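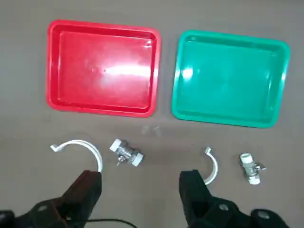
Issue 106

I got to the Cerosau showroom twenty minutes early and Seul-gi Sun was already there, sitting on the floor in socks with a coat in her lap, picking at a hem with a seam ripper. She waved me over without getting up. "Sit, sit, I only have this one sleeve left and then I'm all yours," she said, and so for the first ten minutes of our interview I held a cuff flat while one of the busiest stylists I know took it apart!

If the name isn't ringing a bell, the clothes might. She styled the October campaign for Cerosau, the one with all the oversized camel coats and the wet-look hair, and before that she spent two seasons doing the lookbooks for Hirnier. I've had one of those Hirnier pages taped inside my closet door for ages (the green satin skirt with the fisherman sweater, if you know it you know it), and I told her so, and she groaned.

"That skirt! It was too long on everyone. We had it rolled over at the waist and clipped all the way up the back. The sweater is only there to cover the clips."

I asked whether she minds giving that kind of thing away. She doesn't. She thinks people look at a campaign and feel bad that their own pants don't hang like that, when the pants in the picture don't hang like that either. "I want my mother to look at an ad and know there are pins in it," she said.

Her mother comes up a lot. She did alterations out of the front room when Seul-gi was growing up, mostly prom dresses and suit pants, and Seul-gi was marking hems with chalk before she could ride a bike. She never planned on fashion as a job. She was studying accounting, and a friend who was shooting a tiny jewelry line needed somebody who could take in a dress on the spot. "I came for one afternoon and I got paid with a pair of earrings. I lost one on the bus home."

The Cerosau job came through a fitting too. She'd been called in to fix a jacket for another stylist, and while she was on her knees with the pins she said the jacket would look better back to front. They tried it. The picture didn't run, but the art director kept her number, and last year he used it.

So what did she want from the October pictures? She thought about this one for a while, and rethreaded her needle twice.

"I wanted it to look like they'd been somewhere before they got to us. Coats in ads are always so clean. I asked everyone to come in wearing their coat, sleep in it if they wanted, sit on it at lunch. One of the girls took that very seriously, she had crumbs in the pockets, I loved her."

The coat everybody is asking about is the long one with the rounded collar, which sells for $3590. I said the number out loud and she laughed at my face. She doesn't own it. She bought her own winter coat secondhand, a navy men's thing with a torn lining, and replaced the lining herself with an old striped bedsheet. She turned it inside out to show me and I would wear that side on the street, no question.

We got onto beauty, because I can't help myself. The hair in the campaign was all Ots styling gel, the cheap kind, combed through and left to go stiff. The lips are just a stain from Uvside pressed on with a finger, no liner. Seul-gi says she has no opinions about makeup and then talked for a quarter of an hour about how much she hates a matte lip with a turtleneck. "It looks like the sweater is eating you."

I wanted to know who she'd love to dress next, and I was hoping for a big red carpet name. I got "swimmers." She's fascinated by people who stand really well and don't think about clothes. She'd like to put a whole relay team in evening wear and shoot them from behind.

There's another season with Cerosau coming, and she's not allowed to say much. Knits, she said, and then looked guilty. A lot of brown. Somebody is wearing two belts. I pushed for a location and she put a pin between her teeth so that she couldn't answer, and I have to say, it's a great trick.

By then it was nearly 4 and the sleeve was finished, and she made me try the coat on. It was miles too big for me. She walked around me once, pushed the cuffs up to my elbows, flipped the collar and stepped back. "Okay," she said, "now go stand by the window."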